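Warngate Level Editor - Set-up Guide
Section 4: Building your first puzzle room

Updated August 2022. Written for build 228. If your on an older build some menu names will be different, update first.

Before you start

You need: the base game (Warngate), the free editor download, 900 MB free on the drive where the game lives. A mouse. Trackpad works but wire dragging is painful.

Finish section 3 first. The editor has to know where your game folder is or the Test button stays gray.

4.1 Make a new room

1. Open the editor from the launcher, not from the desktop shortcut. The shortcut skips the login check and you can't publish later.
2. File > New Room.
3. Pick a tile set. Takdale (stone, indoor) is the one used in this guide. Nakville is fine too but has fewer door types.
4. Type a room name. Letters, numbers, underscores. No spaces.
5. Leave Grid Size at 10. You can change it later but everything already placed will shift.
6. Click Create. First load is slow.

Note: the room name is not the title players see. Title is set in 4.5.

4.2 Place the start, the exit and a door

1. Open the Parts tab on the left.
2. Drag a Start Pad onto any floor tile.
3. Drag an Exit Pad to the far side of the room.
4. Put a Door between them. Press R to rotate before you let go. After you let go it's right click > Rotate.
5. Fill in walls on both sides of the door with the Wall brush (W). Players will find any gap you leave.
6. Save. Ctrl+S.

CAUTION: Autosave is off by default. Turn it on under Options > Files. Undo history is cleared every time you press Test, so save before that too.

4.3 Wire the door to a switch

1. Drag a Floor Switch somewhere on the Start side.
2. Press Tab. The view changes to Wire Mode, parts go gray and little sockets show up on them.
3. Click the output socket on the switch (round), drag to the input socket on the door (square).
4. Let go when the line turns green. Red line = wrong socket type. Dotted line = too far, add a Relay in between.
5. Press Tab again to get out of Wire Mode.

Door opens as long as something is standing on the switch. If you want it to stay open, click the door and set Mode to Latch.

Parts too close together? Wires will snap to the wrong one. Leave open floor between them, at least two tiles. Makes the room easier to read for the player as well.
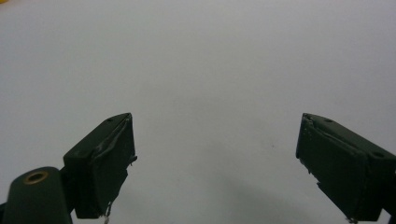 Fig. 4-3. Two fingers, wide gap.

Next thing, logic blocks. For a door that needs two switches:

1. Place a second Floor Switch.
2. Parts > Logic > AND. Drop it near the door. It's invisible in play so it can sit on any tile.
3. Delete the old wire (click it, Del).
4. Wire both switches to the AND block, then the AND block to the door.
5. Drag in a Crate so the player has something to hold down the first switch.

Note: Swap AND for OR and either switch will do. NOT takes one input only, the second one gets dropped with no warning. Known issue.

4.4 Test it

1. Press Test (F5).
2. Walk the room start to finish.
3. Esc to come back to the editor.

If the door doesnt move:
- wire goes to the frame instead of the door. Delete, redo
- Mode is set to Locked
- the crate is a Decor Crate. Decor has no weight. Use the one under Parts > Objects

If the room crashes on load, open the log (Help > Show Log) and look for the last line starting with PART. That's the broken one. Delete it and place it again.

CAUTION: Don't wire a block's output back to its own input. The editor lets you. The game will freeze and you'll have to kill it.

4.5 Title, hints, publish

1. Room > Properties.
2. Title: what players see. Description: one or two lines.
3. Hints are optional, up to three. They show in order.
4. Check the part count at the bottom. Limit is 2,496 per room, walls included. Over that, Publish is disabled.
5. You must finish your own room once in Test, no cheats on, before Publish lights up.
6. Click Publish. Choose Friends Only for the first upload so you can still pull it back.

Public rooms can be updated but not renamed. To rename, unpublish and upload again. You lose the ratings.

Sample room: Tambunan, under File > Open Sample. Made by Yanti Raju. Two doors, one AND block, a latch. Poke around in the wiring and save under a new name if you want to keep changes.

Guide text: Ashley Clegg. Corrections go to the Editor Help board, put the section number in the subject line.

Next: Section 5, Timers and Moving Platforms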